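*Week 6 handout: Planning and buying for a small manipulation bench*

Last week was all theory, so this week we go shopping! By the end of the session each group should have a one-page equipment plan for a bench that collects grasping data in ordinary home settings, and a budget you could defend to somebody holding the money.

## Start with the task

Write the task down before you open a single catalogue. "Pick things up" is too loose to buy against. "Unstack two cups and set them side by side on a plate" is something you can price, and it tells you a surprising amount: jaw opening, fingertip padding, how much table you need, whether one gripper will do or you want a pair.

Groups who skip this step nearly always buy too much reach and too little grip.

## The worked budget

We'll use the Gomasthorpe bench plan in class. All figures are in dollars, before tax.

| Item | Allowance |
|---|---|
| Hand-held grippers, pair, with cameras | 2000 |
| Computer and storage | 2000 |
| Household objects | 488 |
| Spare fingertip pads | 50 |
| **Total** | **4538** |

Have a good look at the last two lines. They're tiny beside the first two and they cause most of the trouble. Pads are a consumable, so they belong in a yearly running cost as well as in the opening purchase. Objects get chipped and carried off to the kitchen, and a dataset recorded with one kind of mug is a sad thing.

## Comparing quotes

For the exercise you have two supplier sheets, one from Jarman and one from Fenunix. They're laid out differently on purpose. Put both into the same table before you compare anything, and check:

- Does the price cover one gripper or two?
- Are the cameras, cables and mounts included?
- What does a replacement set of pads cost, and how long does it take to arrive?
- Is the recording software a one-time purchase or a yearly fee?
- Who pays return freight on a warranty repair?

If a sheet doesn't answer one of these, write "not stated". Please don't fill in a hopeful zero! Cidex, the software in our worked plan, is licensed by the year, and the first draft of that plan had it down as a single payment. Finding where it's hiding in the totals is your warm-up.

## Things that never make the first draft

Shelving. Table coverings. Somebody's time to reset the objects between takes. A second charger. Put them in now, even as rough guesses, and mark the guesses so they can be fixed later.

## Before next class

Bring your one-page plan and a list of objects, sorted by what each one teaches the system. I love this part of the course, because a good object list is cheap and makes the whole bench more useful. Look for variety in shape and surface first, and for awkward arrangements second: reddish-brown clay cups nested in a white bowl on a teal plate ask for a much finer approach between the jaws than the same cups standing apart, and they don't add a cent to the equipment line. Give each arrangement its own row on your list, with a note on the grip you expect to use.
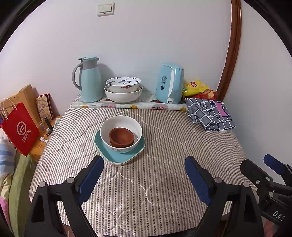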